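## 4. Paper choice and the printing of dark tones

Small newsletters are often printed on whatever paper the shop has in stock. The editors we spoke with chose their paper by price and by feel, and most had never compared two papers with the same page on both. We ran such a comparison using three uncoated papers sold under the names Novance, Skitier and Tedeck. All three are described by their sellers as suitable for text with pictures.

### 4.1 Materials and procedure

Each paper was kept in the press room for 2 days before printing so that it could settle to the moisture of the air. We then printed 40 copies of the same page on each paper, on one press, with one batch of black ink and without changing the settings between papers. The page held a column of body text, a strip of gray patches running from white to solid black, and a halftone picture. The first sheets off the press were thrown away and are not part of the 40.

Ink density on the solid patch was read with a handheld meter once the sheets had dried overnight. We took the readings at the center of the patch, as the edges on Tedeck were uneven. Show-through was judged by laying each sheet over a printed line of type and noting whether the line could be read.

Halftone pictures with large dark areas are harder to print on uncoated paper than those with a light background. The ink spreads as it soaks in, the small white gaps between the dots close up, and shades that were separate in the file come out as one black. Editors usually notice this in dark clothing, in hair and in pictures taken indoors. Small bright areas next to a large dark one suffer less, though their edges soften.
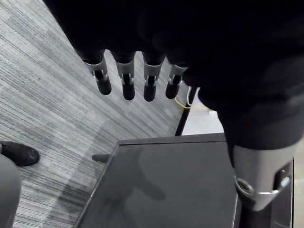
**Figure 6.** Robotic hand, seen close up from above. Faint folds in the matte black body; silver-gray metallic knuckle segments on the fingers.

### 4.2 Results

Skitier gave the darkest solid patch and the least spread. The three darkest steps of the gray strip could be told apart on nearly every sheet. Novance was close behind in density but lost the darkest step into the solid. On Tedeck the last three steps ran together, and the patch itself looked mottled when held at an angle to the light.

Show-through went the other way. The line of type could be read through Skitier on most sheets and through Tedeck on very few. Novance fell between the two. For a newsletter printed on both sides this matters more than the depth of the black, and several editors told us they would accept a flatter picture to avoid it.

Body text was readable on all three papers. Small type below the size used in our column was not tested.

### 4.3 Adjusting the file

We repeated the run on Tedeck after lightening the dark end of the file with the Nouri preset, which leaves the midtones alone. Two of the three lost steps came back. The solid patch did not change, and the mottling stayed. Lightening the whole file instead made faces look washed out, and we stopped that run after 45 sheets. Results for the coated papers are given in Section 5.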